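CLEKEVVILLE PUBLIC LIBRARY
Board of Trustees
Minutes of the Regular Meeting, January 29, 1999

The Chair called the meeting to order in the Wallner Room. A quorum was present. The minutes of the previous meeting were approved as distributed.

Director's Report
Circulation of large-print titles continues to rise. The Stirken branch was closed for 2 days on account of ice, and due dates were extended. The microfilm reader at the main library is out of service awaiting a lamp.

Budget
The Board reviewed expenditures to date. Postage is over its line by $77 - the overdue notices account for most of this. A motion to transfer $200 from Supplies to Postage was made, seconded and carried.

Furnishings
The Director presented the furnishings portion of the reading room plan. Members discussed whether new pieces should match the wood tones already in the room. It was agreed that finish should be settled before any quotations are requested.
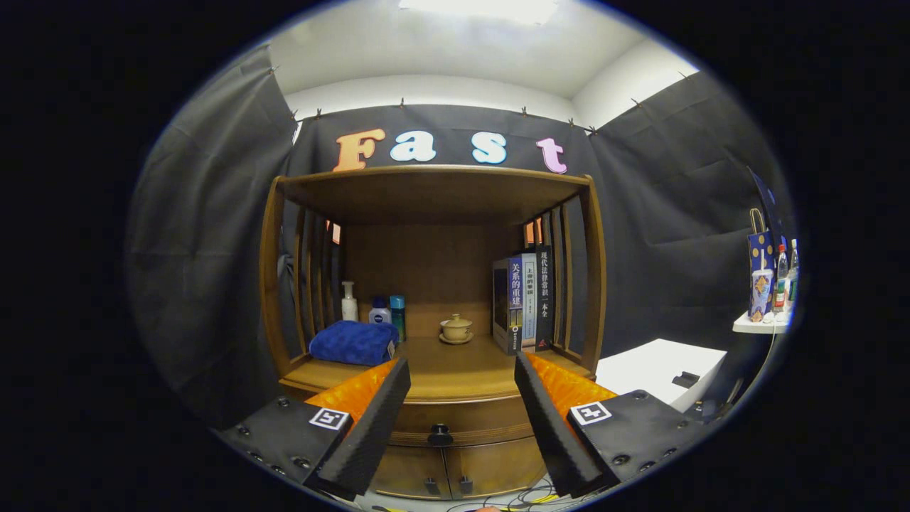 Wooden cabinet with open top compartment and slatted sides.

The Board took no vote on furnishings. The item will return with the carpet proposal.

Hours of Service
A petition requesting evening hours at the Stirken branch was received and placed on file. The Director stated that 6 additional staff hours per week would be required. Following discussion, a motion to offer evening hours on a trial basis through August was carried, with one member opposed.

Interlibrary Loan
The agreement with the Kindine library was renewed without change. Borrowers will continue to pay return postage on items from outside the county.

Public Comment
A resident asked that the book drop on the north side be emptied more often on weekends. Referred to the Director.

There being no further business, the meeting was adjourned.

Respectfully submitted,
Secretary to the Board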